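Zwischenbericht Emis, Stand Mai 2020
An: Dilwyn Price, Iltport
Von: Oleksandra Bilyk

Kurz vorab, ausführliche Tabelle folgt. Von den 4.000 Euro für Verschleiß und Greifer sind 979 noch frei. Zweiter Satz Greiferfinger bestellt bei Brallano, Lieferung zugesagt für August. Einräumen Kosmetik läuft, Fächer sind gelb beschriftet (u. a. 口红, Lippenstift).
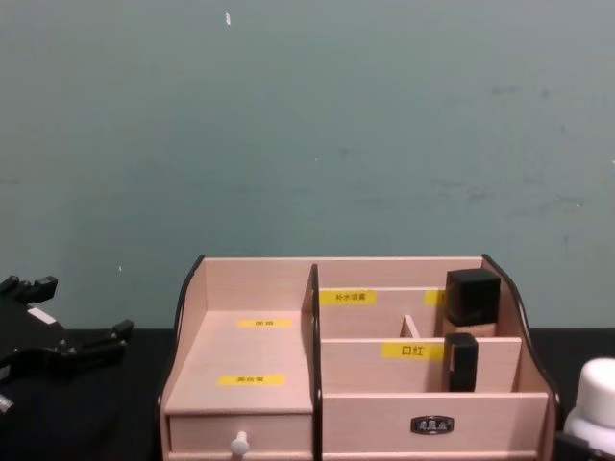

Horobets fragt dazu, ob man die Finger nicht gleich für beide Arme nehmen könne, einzeln nachbestellen werde am Ende teurer. Stimmt, passt aber nicht ins Restbudget. Bitte um Entscheidung bis zur nächsten Abrechnung.

Kameras am Handgelenk: Ersatz noch nicht beantragt. Brauchen 2 Stück als Reserve, Angebot liegt vor, 93 Euro pro Halterung kommen extra dazu. Von dort schaut man von oben in den Organizer, Trennwand und Etiketten sind drauf. Für die Planung wichtig, weil wir uns damit eine zusätzliche Deckenkamera sparen wollen.

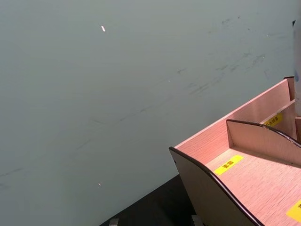
Foto: O. Bilyk / Emis

Offen ist ausserdem die Wartung der Arme. Vertrag läuft aus, Verlängerung müsste aus dem Posten Dienstleistung kommen, nicht aus Geräte. Bitte das in Iltport klären, ich kann das von hier nicht umbuchen. Kabelsatz für die Greifer ebenfalls einplanen, steht bisher in keiner Liste.

Objekte: Tiegel, Flaschen, Lippenstift. Weitere Gebinde erst wenn die neuen Finger da sind, vorher lohnt sich der Einkauf nciht.

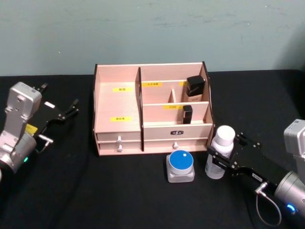 Beidarmiger Aufbau, rechter Greifer mit weißer Flasche

Nächste Schritte: Angebot Kameras freigeben, Wartung klären, Termin mit Brallano wegen der Lieferung. Belege schicke ich gesammelt nach.

O. Bilyk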